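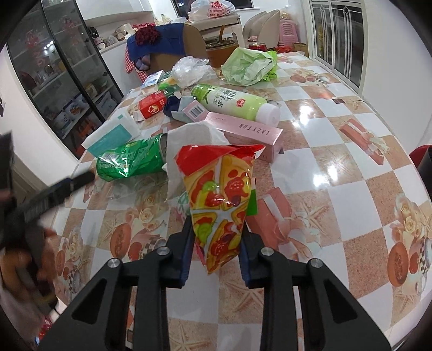 Affiliate Account Coordinator (Full-Time)
Edach Partner Network, Grarell Office
Posted October 14, 2018

Edach operates a performance marketing network that connects online retailers with independent publishers. The Partner Services department is seeking an Affiliate Account Coordinator to support publishers in the home goods and travel categories. The position reports to the Manager of Partner Services and is based in our Grarell office.

Responsibilities

The Coordinator will review new publisher applications and verify traffic sources against network policy. The Coordinator will also answer publisher questions on tracking links, commission rates and payment schedules, and will prepare the monthly statement of reversed and disputed sales for each advertiser. The current portfolio consists of 188 active publishers. Written inquiries must receive a reply within one business day.

The successful candidate will work daily in Skito, our tracking and reporting platform. Training is provided during the first 3 weeks of employment. Prior knowledge of Skito is not expected.

Requirements

At least one year of experience in affiliate marketing, media buying or online retail
Clear written English
Working knowledge of spreadsheets, including lookups and pivot tables
Basic understanding of cookies, postbacks and attribution windows
Ability to keep advertiser contract terms confidential

Experience with coupon or loyalty publishers is desirable. Spanish is an advantage, as the Coordinator will assist the Carretero account team during peak season.

Terms of Employment

The regular schedule is 40 hours per week. Employees are eligible for health coverage and paid leave after the probationary period. The expected start date is in January.

How to Apply

Applicants should submit a resume and a cover letter of no more than 200 words through the Careers page, selecting "Partner Services" as the department. Applications without a cover letter will not be reviewed. Candidates selected for interview will be asked to complete a short written exercise based on a sample publisher inquiry.

Edach is an equal opportunity employer.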